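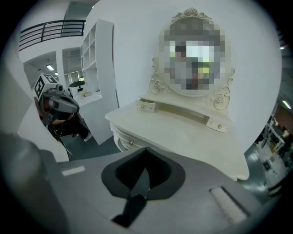
Kaj Dalsgaard replied at 14:20: the match-funding rule is the bit that will sink the smaller parishes. If Grodow has to find half the cost up front, it won't bid at all, and the pot goes to Kuscombe again.

leif_k
It isn't half. Read annex 2 of the guidance. Match is set on a sliding scale by council tax base, and staff time counts towards it if it is logged. Grodow would be near the bottom of the scale.

Kaj Dalsgaard
Staff time counts only after the award. Paragraph 9. Anything spent on writing the bid is excluded, and for a clerk on 12 hours a week that is the main cost.

malou_t
We bid last round. I make it 181 hours between the clerk and me, for an award of £760 per household supported. We were then asked to report against outcomes that weren't in the original form. The rate itself was fair. The reporting was not costed anywhere.

leif_k
Was that under the old form or the Runex portal?

malou_t
Runex. It logs you out after 20 minutes and doesn't save the finance tab. I typed that tab into a spreadsheet and pasted it across in the end.

Signe S
Can I disagree with the general drift? Before the county ran a competition, the money was handed out on a formula last reviewed when half the estates in Kuscombe hadn't been built. Kuscombe was underfunded for years and nobody in Grodow complained then. A bidding round at least lets an area show current need.

Kaj Dalsgaard
An old formula is an argument for updating the formula. Population and deprivation figures are already held by the county. I don't see what a bid adds to them.

Signe S
It adds whether the council can deliver. Two of the formula-era schemes never spent their allocation and it sat in reserves.

Kaj Dalsgaard
Which two?

Signe S
The bus shelters and the youth grant. Both are in the September audit papers, item 6.

leif_k
The youth grant was spent in the following year. The audit note says "deferred", not unspent. She is right about the shelters.

Védís H
Coming at this from the officer side. The Hjaltadóttir review recommended a formula for anything under a set threshold and bids above it. Cabinet noted the report and took no decision. If you want it revived, the consultation on next year's programme is open until noon on the last day of the month, and question 4 is the place to put it.

malou_t
Does question 4 take attachments? I'd send the timesheets.

Védís H
One PDF, up to 2 MB. Put the parish name in the file name or it gets separated from the response.

Kaj Dalsgaard
Will send ours as well. I still think paragraph 9 needs its own objection.

Signe S
Then I'll be answering question 4 the other way.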